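Tenar Desk Power Strip

Print this page | E-mail to a friend

The Tenar is a power strip for people who work at a table the whole day. Dušan Matić made the first drawings for our office in Oltov, where the wall outlets are behind heavy cabinets and everybody was crawling on the floor to charge a phone. We sell it now in the shop and by mail order.

The housing is white and glossy, with light blue socket panels. Each panel takes a two-pin or a three-pin plug.
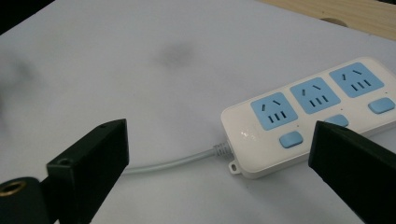
Before you order

Please check the shape of your plugs first. We can not exchange a strip after it was used. One carton weighs little, so we can send it by normal mail — the delivery takes longer in August, when our warehouse in Mockus works with fewer people.

Cable

The cable is light gray, and a ribbed collar protects it at the end. Do not put it under a carpet and do not roll it tightly while it is in use. For long desks we also sell a cable channel, 200 cm, with adhesive tape on the back.

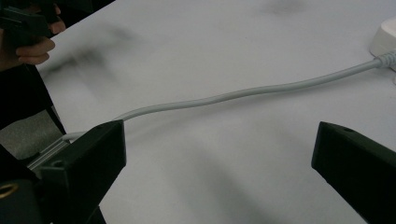
Orders and questions

Item number 236. For schools and offices, Liis Vasiliauskas prepares a separate price from 70 pieces. Spare parts are not sold for this model. For repairs write to Margus Toom and include your receipt.

Print this page | E-mail to a friend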